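Labo préhension : les nouvelles de mars

Pinces, deuxième manche

Vite fait avant la réunion de 18 h, le point sur les essais de pinces. Pour ceux qui ont raté l'épisode précédent : on compare la Vedach (celle qu'on a depuis le début, doigts rigides, patins rapportés) et la Tromness, arrivée le mois dernier, doigts plus longs, ouverture plus large, notice traduite n'importe comment. Même bras, même contrôleur, même table. Seule la pince change. Enfin, en théorie.

En pratique Rainer a dû refaire la bride d'adaptation, les trous de la Tromness ne tombaient pas en face. Deux jours perdus. La nouvelle bride est dans le tiroir du haut, étiquetée, merci de l'y remettre.

Le protocole n'a pas bougé : saisir, lever, tenir 5 secondes, incliner à 45 degrés, redresser, reposer. 18 essais par objet et par pince. On note la prise (franche, de travers, ratée), le glissement pendant la tenue, et l'état de l'objet à l'arrivée. Noemi tient le tableau, c'est elle qui a le dernier mot en cas de désaccord sur ce qu'on appelle « de travers ».

Côté objets, on avait commencé par des cubes et des cylindres. Aucun intérêt, les deux pinces font le plein, on n'apprend rien. On est donc passés aux doseurs de cuisine en silicone. Nettement plus vache : c'est mou, ça se déforme dès qu'on serre, le manche part de côté quand on le pince mal et le poids du bol fait tourner le tout. En plus les tailles varient, du coup une consigne d'effort qui va bien pour le gros écrase le petit.

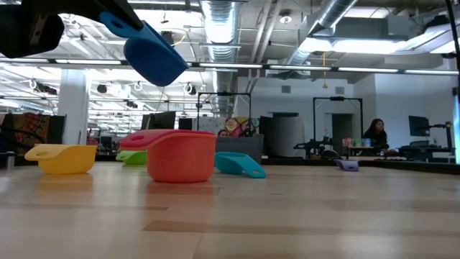

La prise par le manche reste la plus payante, et de loin. On a essayé par le bord : le silicone plie, le bol s'ovalise, au moment d'incliner tout fout le camp. Par le manche ça tient, à condition d'attaquer bien perpendiculaire et pas trop près du bout. L'ouverture dans le manche complique un peu les choses, les patins n'ont pas toute la surface pour appuyer. Marisol propose de passer carrément un doigt dedans. Pas testé. À voir si la Tromness passe, la Vedach sûrement pas, doigts trop épais.

Premiers résultats, à prendre avec des pincettes (désolé). La Vedach est plus régulière, elle revient toujours au même endroit et on sait où on met les doigts. La Tromness va chercher plus loin et gêne moins les objets voisins quand la table est chargée, mais elle a du jeu. Rien de dramatique à vide. Doigts en bas ça passe, par contre dès qu'on incline on voit l'objet prendre un petit angle en plus de celui qu'on a demandé. Thaddeus pense à la bride, Rainer pense à tout sauf à la bride. On démonte et on mesure la semaine prochaine.

Les patins maintenant. Trois sortes en stock : lisses, striés, et ceux en mousse que Schumacher nous a envoyés. Les lisses, non. Silicone contre patin lisse, ça accroche un instant puis ça file d'un coup, impossible à prévoir. Les striés sont les meilleurs pour l'instant. La mousse tient très bien au début mais s'use à vue d'œil, et au bout d'une série on ne compare plus la même chose. Gwendolyn demande qu'on note le numéro du jeu de patins à chaque série. Je répète parce que ça n'a pas été fait la dernière fois : À CHAQUE SÉRIE.

Contrôleur : on est repassés sur la version 2 du Briltetitz. La suivante avait l'air mieux sur le papier, limitation d'effort plus fine, mais elle coupait la tenue sans prévenir quand le courant moteur restait stable trop longtemps. Objet lâché, essai foutu, et pas un mot dans le journal. J'ai écrit au support. Réponse polie, pas de date. En attendant ne faites PAS la mise à jour, même si la fenêtre insiste au démarrage.

Caméras, rapidement. La vue fixe suffit pour juger l'inclinaison, beaucoup moins pour le contact entre le doigt et le manche. Les reflets des plafonniers sur la table n'aident pas, la segmentation prend régulièrement une tache claire pour un bord d'objet. Noemi a essayé de baisser l'exposition, c'est mieux sur la table et pire sur la pince, qui est noire et disparait complètement. Un set de table mat réglerait peut-être l'affaire. Si quelqu'un en a un qui traine, sans motif svp.

Reste à faire :
refaire la série Tromness une fois le jeu compris
la prise doigt dans l'ouverture (Marisol)
objets serrés les uns contre les autres, pour l'instant on leur laisse de la place et c'est un peu trop gentil
recaler l'origine du bras après chaque changement de pince, on a trouvé un décalage dans deux séries, elles sont à jeter
un essai avec quelque chose dans le bol, du riz sans doute. Pas d'eau. On en a déjà parlé.

Créneaux : le poste est pris tous les matins jusqu'à la fin du mois. Libre l'après midi, voir avec Thaddeus, il tient le planning sur la feuille à côté de l'arrêt d'urgence. Si vous changez la pince, notez-le sur cette même feuille et remettez les vis dans la boîte, il en manque deja une.

Le tableau complet sera sur le partage quand Noemi aura fini de relire. Questions, reproches, patins de rechange : passez me voir ou laissez un mot à Gwendolyn.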